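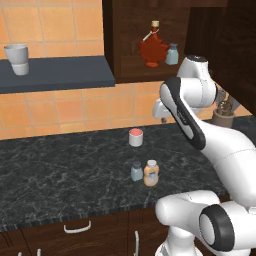
Does "Local" on the Label Mean Anything? A Check of Pantry Foods in Salinas
Final project report, Food and Society
2023-08-20

Why I picked this

Stores here put the word "local" on almost everything, and people pay extra for it. I wanted to know what the word promises. My guess going in was that it promises very little, so readers should keep that in mind.

What I did

In May I went to 4 grocery stores in Salinas and wrote down every shelf-stable item with "local" on the package or the shelf tag. I stuck to syrup, honey, jam, salt blends and dried beans. That gave me 100 items. For each one I looked for an address, then checked where the main ingredient came from. If the label didn't say, I emailed the company and waited two weeks.

What I found

Only 33 items named a place where the main ingredient was grown or collected. The rest gave a packing address, a mailing address or nothing I could use. Packing is real work, but I don't think it's what shoppers have in mind when they pick up a jar of honey.

Gunon, a jam brand, answered my email with a link to its own home page. Cekavia was better. They told me their beans are bought from several states and bagged here, and that the stores write the shelf tags. I asked two of the stores about that and was told the tags come from the supplier. Both can't be right.

The longest trip I could trace was a syrup, which traveled 1,245 miles before it was bottled in Sasatley and sold as local. The bottle was nice. The price was almost double the plain one next to it.

Problems with my own numbers

I counted a company that didn't reply the same as one that had no answer, and that may be unfair to small businesses with one person reading the mail. I also skipped fresh produce, where the claim is probably easier to back up. A class handout said local food always cuts pollution - I left that out of this report because it gave no source and I couldn't find one that said "always."

What I would do next

I'd ask shoppers how far away they think "local" reaches before showing them any labels. I'd also go back to the same shelves in winter.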